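Final project report: collecting bowl demonstrations for Tremo
Robotics option, Gramthorpe
September 25, 2020

What I set out to do

My project was the unglamorous end of robot learning, the bit where somebody has to make all the examples. Tremo is the name we gave our learning program, and it needs recordings of a person steering the two arms through a job before it can have a go by itself. The job I picked was nesting bowls: pick up the one you're asked for by colour and put it inside another one. I thought this would take me a fortnight. I started in March and finished last week, so that tells you how good I am at planning!

I ended up with 241 recordings that I'm happy to hand over. There were more, but I'll get to those.

How a session went

I'd book the Rovthorpe lab for an afternoon, set out the bowls, and drive the arms by hand using the pair of smaller control arms we have there. Each recording was one request, such as "blue into white", and I tried to keep every one under 30 seconds. My early ones were horribly slow. I kept stopping halfway to think, and the trouble with stopping to think is that the program learns to stop as well — it copies the dithering along with everything else.

After 18 recordings I'd take a break, because my wrists got stiff and my driving got sloppy. I wrote each request in a spreadsheet beforehand so I wasn't making them up on the spot (when I made them up I nearly always chose the bowls closest to me, which I only spotted when I went back through the first two afternoons).

Things that went wrong

The black bowl was a pain. On our black table it hardly shows up in the recordings, and I did wonder about dropping it. In the end I kept it in, as a real kitchen won't pick its colours to suit us, but I marked those requests in the spreadsheet so they can be looked at separately.

Gripping was the other thing. If you take a round bowl by the rim and come in even slightly crooked, it swings round and you end up chasing it. I threw away the recordings where I'd knocked a neighbouring bowl and then carried on as if nothing had happened. Recordings where I fumbled and properly recovered, I kept.

The layout

I settled on a loose three by three grid, nine bowls and no two the same colour, with an arm reaching in from either side. I shuffled the colours between sessions and didn't measure the gaps.
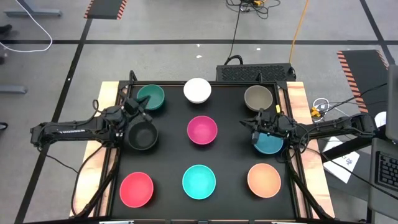
Why not line the bowls up exactly the same way every time?
Because the program would probably learn the places and ignore the colours, and then it would be lost as soon as somebody moved a bowl.

What I'd do next

I held back 8 requests that Tremo never gets to see in training, all of them colour pairs I didn't record anywhere else. Testing on those is the next student's job, and the list is in the Shezi folder with the spreadsheet. I'd also like a second person to do some of the driving. All my recordings have my habits in them — I favour the left arm far too much — and a mix of people would even that out a bit. If you're taking this over, book your afternoons early and do the far row first while your wrists are fresh.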